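Consejos de taller: puesta a punto y cuidado de una célula de dos brazos para manipulación de menaje

La presente página reúne las recomendaciones que el taller de Clendetti facilita a los usuarios de su célula de sobremesa con dos brazos sobre carril. Están pensadas para el trabajo con tazas, bandejas y otras piezas de cocina, y pueden aplicarse sin dificultad a instalaciones de tamaño semejante. No sustituyen al manual de la instalación ni a las normas de seguridad del centro.

Antes de encender

Compruébese que el carril de aluminio apoya en toda su longitud y que los tornillos de las placas de montaje conservan su apriete. Un brazo que vibra al detenerse tiene, con mucha frecuencia, la placa floja. Conviene marcar cada tornillo con un trazo de laca: si el trazo se ha partido, el tornillo se ha movido.

Las placas electrónicas situadas junto al carril deben quedar libres de paños, herramientas y recipientes con líquido. Los conductores que cuelguen a su lado se recogerán con una brida de velcro, nunca con alambre. Para quitar el polvo de las rejillas es suficiente un pincel seco. El aire comprimido lo empuja hacia el interior.

Enciéndase primero la alimentación general y después los brazos, uno tras otro. No se colocará menaje en la zona de trabajo hasta que ambos hayan alcanzado su posición de reposo.

Piezas grandes entre dos pinzas

Los vasos anchos resbalan con facilidad si se toman con una sola pinza. Se recomienda sujetarlos por ambos lados, con las dos muñecas a una altura similar, y bajar la velocidad a la mitad durante la aproximación. Cuando la pieza se encuentre cerca del borde de la bandeja, el movimiento comenzará siempre en vertical; de lo contrario, el reborde hace palanca y la bandeja se desplaza.
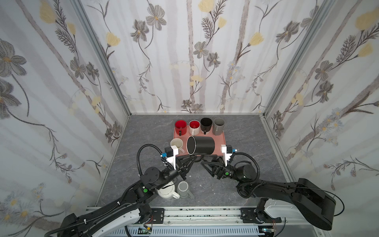
Vaso negro de gran tamaño entre las dos pinzas, delante de la fila de tazas.

Las asas merecen atención aparte. Una taza con el asa orientada hacia el operador admite varias tomas; con el asa pegada a la pieza vecina, apenas una. Al preparar la bandeja, déjese entre taza y taza el espacio de un dedo de pinza abierto. Las piezas que no intervengan en el ejercicio se retirarán al fondo o se sacarán del recinto.

Para los ensayos de ajuste es preferible utilizar menaje desportillado o sin valor. El taller guarda en un cajón rotulado «Drisar» las tazas destinadas a este fin, y ruega que se devuelvan al mismo lugar una vez limpias.

La bandeja y el suelo del recinto

El polvo fino modifica el agarre y engaña a las cámaras de muñeca. Pásese por la bandeja un paño de microfibra ligeramente humedecido con agua y una gota de jabón neutro, y séquese a continuación. El alcohol puede dejar mates ciertos plásticos; pruébese antes en el reverso.

El suelo se limpia de dentro hacia fuera. Las esquirlas blancas, por pequeñas que sean, se recogen con cinta adhesiva y no con la mano. Préstese atención a las ranuras de los perfiles de aluminio, donde se acumula la suciedad: un bastoncillo o un cepillo de dientes viejo dan buen resultado.

Terminada la limpieza, llévese la pinza abierta sobre el borde largo de la bandeja y compruébese en pantalla que las dos puntas se distinguen bien. Si una de ellas aparece más borrosa que en la imagen de referencia, revísese primero la lente y después la fijación del dedo.

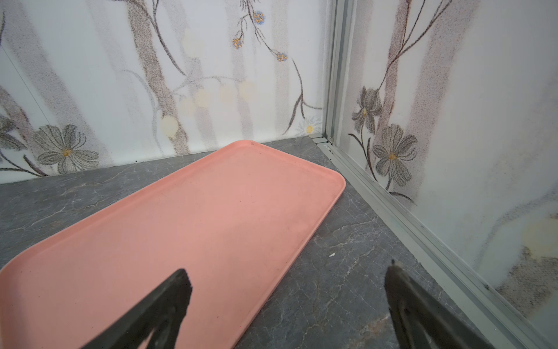 Pinza abierta junto al borde derecho de la bandeja, vista desde la muñeca.

Los paneles decorados de las paredes requieren poco cuidado. Se evitará frotar el dibujo con estropajo y apoyar en él las herramientas. Si un panel se comba, aflójese el perfil de la esquina, asiéntese de nuevo y vuélvase a apretar con la mano.

Cables y dedos

Las fundas de los cables deben formar un arco amplio desde la muñeca. Si el arco es corto, tira del conector al girar; si es excesivo, entra en el campo de la cámara o engancha las asas. Para ajustarlo, llévese la articulación a los dos extremos de su recorrido, con el brazo a velocidad mínima, y corríjase la posición de las bridas con la alimentación cortada.

El recubrimiento de los dedos se inspeccionará cada 2000 ciclos. Cuando las fibras empiecen a soltarse, recórtense con tijera fina y anótese en el parte. Si el borde queda ya deshilachado, procede sustituir el recubrimiento en los dos dedos de la misma pinza, aunque el otro parezca en buen estado. Los juegos de repuesto se solicitan al almacén con la referencia Rusu.
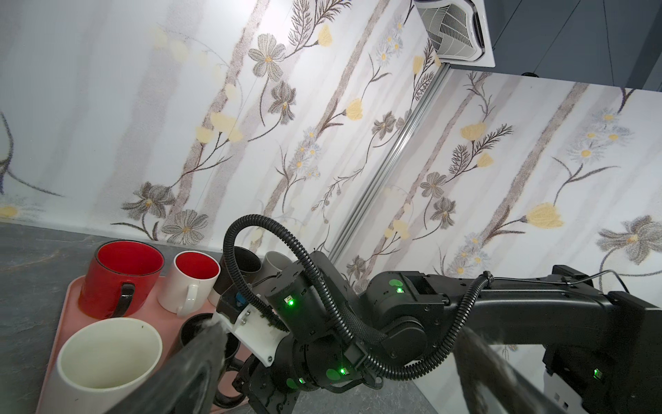
Ondstead, martes, 23 de junio de 2026

Se incorpora a esta página la pauta para bandejas de seis tazas. Con la bandeja completa, las piezas posteriores se retiran en último lugar y los codos de los brazos se mantienen altos, de modo que ni las fundas ni el soporte blanco de la cámara rocen los bordes de las tazas. El soporte es una pieza impresa en 3D: sus tornillos se aprietan hasta notar resistencia, sin forzar la rosca.

Los indicadores verdes de las articulaciones se comprobarán al comienzo de cada turno. Si alguno permanece apagado, se detendrá la célula, se cortará la alimentación y se revisará el conector correspondiente antes de cualquier otra operación. No se reiniciará más de dos veces sin aviso al taller.

La próxima revisión de estas recomendaciones está prevista para septiembre. Las observaciones pueden entregarse por escrito en el mostrador del taller, con indicación del brazo y de la articulación a que se refieran.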